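About Fonddale

Fonddale provides simulated home environments to companies and schools that are developing household robots. Our main product, Witance, is a library of furnished virtual homes in which a customer can place a robot model, assign it a task and study the result before any physical machine is put to work.

The company was founded by Mehwish Afridi, who continues to serve as its director. Her earlier work concerned the testing of kitchen and bathroom equipment, and that background is still evident in the way our rooms are prepared. Cabinets, fixtures and doorways are modeled to ordinary residential dimensions, including the narrow ones.

What We Offer

Witance is supplied as an annual license. The current release contains 200 homes and 1343 household objects, each of which may be moved, replaced or removed by the customer. Homes range from single-bedroom apartments to larger houses with connected halls, and all of them may be used with one-armed or two-armed robots.

Two further services are available to license holders. Haslam is our task-writing service, through which our staff prepare written household tasks to a customer's requirements. Orders begin at 100 tasks and are delivered within 30 working days. Dreda is our review service. Under Dreda, a member of our staff examines the customer's recorded runs and returns a written report on reach, clearance and contact with fixtures.

Schools and colleges may apply for a teaching license, which covers one classroom and includes the full library. The application must be signed by a member of the teaching staff. Applications received by the end of June are considered for the following school year.

How We Work

Every home is reviewed by two members of staff before release. The first confirms that doors, drawers and handles respond correctly. The second operates a robot through each room and records any place where an arm cannot pass or a surface does not behave as expected. Homes that do not meet our standard are returned to the modeling group and are reviewed again in full.

Customers receive corrections as they are completed. A written notice accompanies each one, so that results obtained with an earlier version may be compared fairly with later work. Earlier versions remain available for the length of the license.

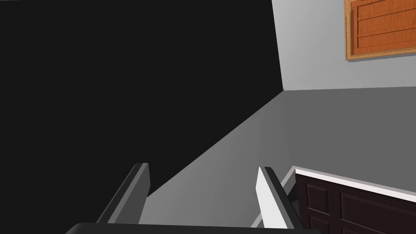

Robot grippers at work in simulated home interiors.

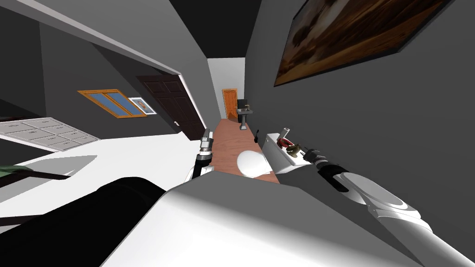 May a customer add its own robot model to Witance?

Customers may add their own models under any license. Our support staff will check the joint limits and gripper settings of the first model submitted at no added charge.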